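Two-arm sorting bench (home and shared-shop builds)

From the Govau makers' wiki, robotics section. Main author: Brittany Després. Additions by Barrett Tran.

A two-arm sorting bench is a table with a robot arm on each side, set up to pick small things off the top and put them into bins. I got hooked on these after helping Naveed Sial put his first one together in a garage (it took over the whole garage, sorry Naveed!), and I've been adding to this page ever since. People also call it a snack bench, as wrapped snack bars are what most folks start with.

Background

The layout most of us copy comes from the Fargate plans, which Nighat Farooqui drew up for a shared workshop and then posted with a parts list of 304 lines. Don't panic, a lot of those lines are bolts. Her version was the first I know of to put the arms on the same frame as the table, so that a bump moves everything together and you don't have to line it all up again. Prulora came later and is a software kit only. It runs on a Fargate bench with no changes to the wiring.

Layout and objects

You want a top that doesn't shine, a black frame around it, and a mat with some texture. Bins go along the far edge where either arm can get at them. Snack bars are great to practice on – light, cheap, and the wrappers give a gripper plenty of trouble. Lots of builders also leave one object on the mat that the arms have to work around, and a potted plant does this really well.

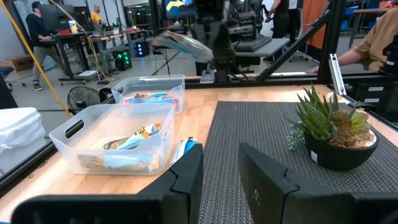
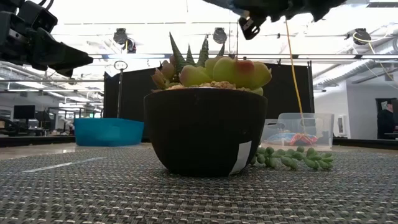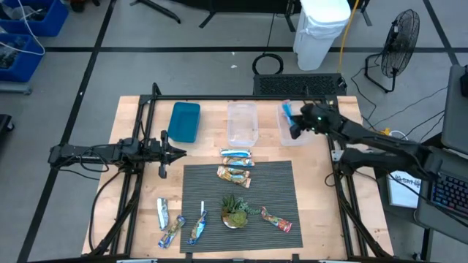
Grippers

Two fingers will do for nearly everything on this page. Samina Abbasi tried three on her bench and went back after a month, mostly because the third one kept catching the rim of the bin. Pads wear out faster than you'd think, so buy spares when you order the arms.

A camera near each wrist helps a lot with the last little bit of a grab, when the arm itself blocks the view from above. I'd fit those before spending money on anything fancier.

Practice runs

My own bench logged 2,064 picks between the first power-up and December, when I took it apart to redo the cables. Start slow and use one arm until it behaves, then bring in the other. Handing a bar from arm to arm is a whole separate project and has its own page under Biswas handoff.

See also

Biswas handoff
Cable routing on shared frames
Prulora setup notes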